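Inicio Tickets Base de conocimiento Mi cuenta Salir

Incidencia: las fichas de Pantalones salen sin talla tras importar el catálogo
Tienda: Mavwood Segunda Mano
Módulo: importador Gretetti
Estado: resuelto

09:10. ¡Buenos días! Subimos anoche el CSV de abril, 3000 filas, y casi todo entró de maravilla: precios, colores, fotos. Pero en Pantalones el campo talla aparece vacío. En camisas y abrigos sale bien. Ya probé a vaciar la caché y a volver a guardar la plantilla, y nada.

09:42. Soporte Brurnden. Gracias por el detalle, ¡así da gusto! ¿Puedes pasarnos el enlace de una ficha afectada y decirnos con qué programa guardaste el CSV?

10:05. Guardado con la hoja de cálculo de siempre, separado por punto y coma. La ficha es la de los vaqueros claros, referencia Esfahani.

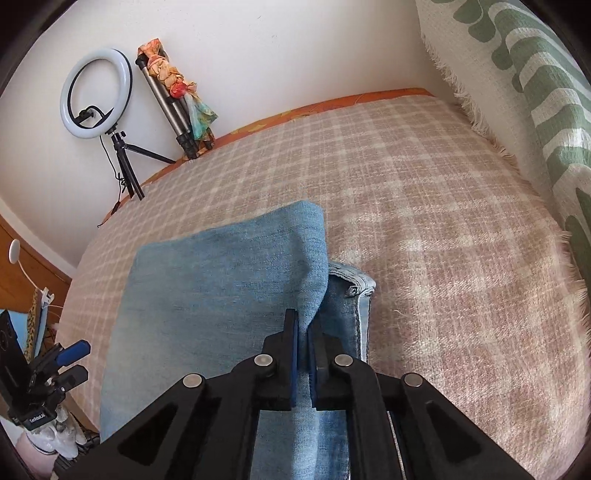
Vaqueros azul claro sobre la cama, ref. Esfahani. Campo talla: vacío.

10:31. Soporte Brurnden. ¡Lo tenemos! En Pantalones las tallas van como "38/32" y la hoja las convierte en otra cosa al guardar. El importador recibe un valor que no reconoce y lo descarta sin avisar. Prueba esto:
- formato Texto en la columna talla antes de pegar los datos
- codificación UTF-8
- lotes de 1000 filas como máximo
- casilla "Actualizar existentes" marcada, para no duplicar fichas

11:20. Primer lote dentro y las tallas están todas, ¡qué alegría! Solo me fallan unas 50 filas con "única".

11:34. Soporte Brurnden. Esas llevan un espacio detrás de la palabra. Con buscar y reemplazar se van.

12:15. Hecho, catálogo completo. Me encantaría que el importador mostrase un aviso al descartar un valor, ¿lo podéis apuntar como mejora? ¡Mil gracias, podéis cerrar!

3 comentarios Compartir

Contacto | © Brurnden Soporte | Volver arriba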